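Five Nights in Farnach, and Why I'd Rent the Same Place Again

I've been home from Farnach for a while now and I still haven't unpacked the side pocket of my suitcase, so clearly I'm in no hurry to let this trip go. A few of you asked where we stayed and whether it was worth the money, so let me ramble a bit.

We rented a one-bedroom on the third floor of a building called the Juston, up the hill from the harbor. The listing said "partial sea view" and I was ready to be grumpy about it, but you get a nice wide strip of water from the balcony if you sit in the left-hand chair. (I called the left-hand chair on the first morning. No regrets.) The bed was firm, the kitchen had a decent knife for once, and the shower got hot fast.

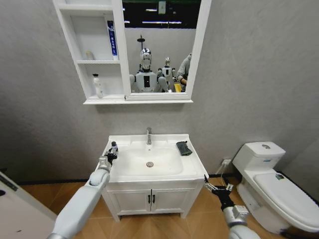 What we paid

We went in January, when prices drop like a rock. The total for 5 nights came to 2777 in the local money with cleaning and the tourist tax included, and the same place goes for nearly 4000 in summer. I checked twice! For that difference I will happily wear a sweater on the balcony.

The booking site wanted to sell us an airport transfer too, but we took bus 19 and it stops right at the bottom of the hill. The hill itself is no joke with luggage. Pack light, or stop halfway at the bakery like we did and call it lunch.

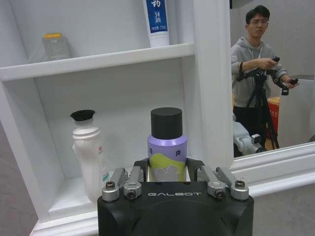

The bakery does a flat cheese bread that's folded over and sold in paper, and I ate one every single day. Go before ten in the morning or they'll be down to the plain rolls. They only took cash when we were there, and the nearest machine is back down by the bus stop, so get your money before you climb.

For dinner we mostly cooked, but we had two meals out at Chala, down on the harbor wall. Small menu, lots of fish, very slow service in a way I enjoyed more the second time. Ask for a table inside if it's windy — the plastic curtains flap like crazy and you can't hear each other talk.

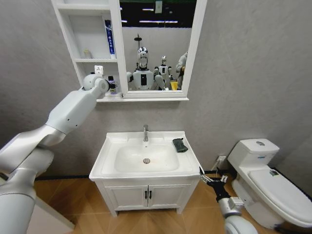
I had big plans to take the ferry out to the lighthouse, and then the sea got rough and the ferry stayed tied up for most of our stay. So we walked instead. There's a coast path that starts behind the church and goes all the way to Tresent, which is a tiny village with one café and a pebble beach. It took us most of a morning with plenty of stopping. The middle part is muddy and I would've been happier in real boots. We took the bus back because my knees had opinions.

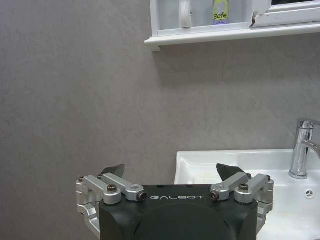
Would I go back?

Yes, and I'd book the Juston again, same month, maybe a couple of nights longer so there's a better shot at the ferry. I'd bring my own coffee (the little store by the harbor only had instant) and a second pair of shoes. If anyone has done the lighthouse trip in winter, leave me a comment and tell me what time the first boat goes, as the timetable on the pier was too faded to read.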